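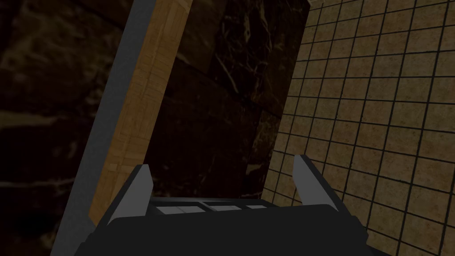
The open gripper in simulation, with marble, wood and tile surfaces behind it.

Home Features Workshop Archive Subscribe

Buying the robot last

When the Storari workshop in Drernport decided to buy its first robot arm, Alby Whitelaw was given a budget and a deadline in May. He did not call a single seller. He spent the first 12 weeks with a simulator, and I believe this is the part of his story that other small companies should study.

Storari makes fittings for kitchens and bathrooms. The work they wanted to give to the arm is simple to explain: pick up a sample piece, turn it, put it in a tray. Such a task looks cheap on paper. But Whitelaw had visited a neighbor firm, Sutcliffe, where the arm was bought first and the fingers were chosen after. "They paid for the tool two times," he told me. "I wanted to make my mistakes where they cost nothing."

In the simulator a gripper can be changed in one afternoon. The team tried flat, blade-like fingers with pointed tips, and wide and narrow openings between them. They also changed the surroundings. Dark veined marble, parquet-like wood and small beige tiles with dark grout all behave differently for a vision system, and Storari handles samples of all such materials. A plain gray background would have given them a nicer result and a worse purchase.

The planning file grew to 300 lines. Fletcher Hollis, who keeps the accounts, asked for one change in it – every line had to say who would pay if the guess was wrong. After this, several items moved. Spare fingers went from "later" to "with the first order". Training for the operators, which at the beginning had no line at all, received 15 percent of the total.

I asked Hollis what the simulation had cost. He counted 562 hours of staff time, and he does not hide that he found this number high. Some of the hours went to learning the software, and a part of the models had to be built again when the tray design changed. He would still approve it, but next time he would fix a limit before the start.

There are things that the simulator could not tell them. Dust is one, and the noise near the packing tables is another. For these questions the company rented a test cell at Plakemberg, and the order was signed only after that visit. The arm now has its place on the floor plan, beside the tray shelves, and Whitelaw is already writing the budget for its maintenance.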